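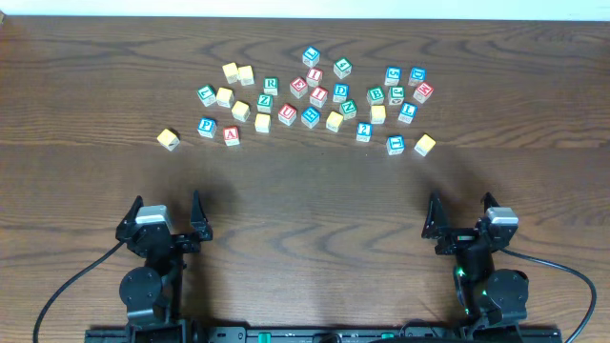
5. Recording demonstrations: letter block sorting

5.1 Scope

This section covers recording by remote control on the two-arm Zasetero station. The operator moves the two leader handles and the follower arms copy the movement. Hand guiding (moving a follower arm directly) is covered in section 6 and must not be mixed with remote control in the same session folder.

The task is named "sort_blocks" in the Deser recording software. Blocks are picked from a scatter on the table one at a time and grouped by the colour of the top face: yellow, blue, green or red. Letters and numbers are ignored in this task. Spelling tasks use a separate task name, see 5.6.

5.2 Before you start

1. Check that the emergency stop is within reach of your seat and is released.
2. Clear the table of tools, cups and loose cables.
3. Check that each gripper cable has enough slack for the full reach of the arm. The cable should hang in an open curve to the outer side.
4. Wipe the gripper fingers with a dry cloth. Do not use solvent.
5. Switch on the followers first, then the leaders.

CAUTION: Keep hands and sleeves off the table while the followers are live. The arms hold their position under power and will not give way if you push them.

5.3 Laying out the blocks

1. Tip the blocks on to the far half of the table, beyond the reach of the grippers in the rest position.
2. Spread them by hand into a single layer. No block may rest on another.
3. Turn blocks where needed so that the coloured face is up and the white sides are to the side.
4. Leave the angles as they fall. Do not line blocks up with the table edge.
5. Leave at least one finger's width on two opposite sides of each block.

Note: A block lying apart from the group is acceptable if one arm can reach it without crossing the other.

Note: Lay out the blocks again for every episode. Repeated layouts are the most common cause of rejected sessions.

5.4 Recording an episode

1. Open both grippers and bring the arms to rest. The fingers should point towards the blocks.
2. In Deser, select "sort_blocks" and enter your operator name in full. Ayantu Tefera and Chaltu Tefera share a surname, and initials alone are not accepted.
3. Press the left pedal. Wait for the tone before moving.
4. Pick blocks on the left with the left arm and blocks on the right with the right arm. For blocks in the middle, use whichever arm is nearer.
5. Come down with the fingers either side of two opposite white faces. Turn the wrist to match the block. Do not push the block round with a fingertip.
6. Close the gripper until the block is held, then lift clear of its neighbours before moving sideways.
7. Set the block down in its colour group and open the gripper fully before lifting away.
8. When the last block is placed, return both arms to rest and press the right pedal.

The time limit is 400 seconds. Deser stops recording when it is reached and marks the episode as incomplete.

CAUTION: Do not let the grippers work on neighbouring blocks at the same time. The software does not check for contact between the arms.

5.5 Mistakes

A dropped block may be picked up again and the episode kept. Pause for one second before the second attempt.

Discard the episode (hold the right pedal for 4 seconds) if:
- a block leaves the table
- the arms touch
- a hand enters the work area
- a block is placed in the wrong colour group and left there

Do not trim recordings afterwards. Natnael Moges reviews raw files only.

5.6 Session length and naming

Record no more than 60 episodes in one session. Name the folder with the task, the station and the operator. Spelling demonstrations go under "spell_blocks" and need the word list issued by Pierina Amato.

If the leader and follower drift apart during a session, stop and repeat the zeroing steps in section 3. Error 292 means that a leader handle was moved before the tone; release both handles and start the episode again.

Revised February 2024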